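Zerkstead Knitting Pattern Archive

We have 2,000 hand-knitting patterns in plain text now, all typed up from the Howells leaflets! Every row is kept exactly as printed, misprints included (the sleeve in Urnach 14 is a beauty).
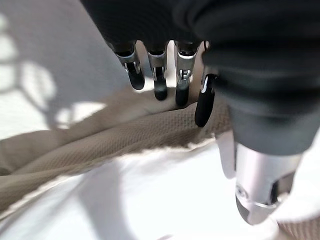 Each pattern is one file, with yarn weight and needle size on the first lines. Charts are still missing for 7 of the shawls. Lorraine Pirihi is redrawing them, and they look great so far.

Corrections go to Noemi Gallagher, with the leaflet number please.
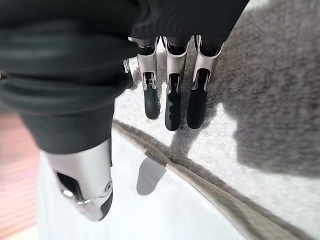 Hand with fabric covering, seen from above

Last updated 2019-07-11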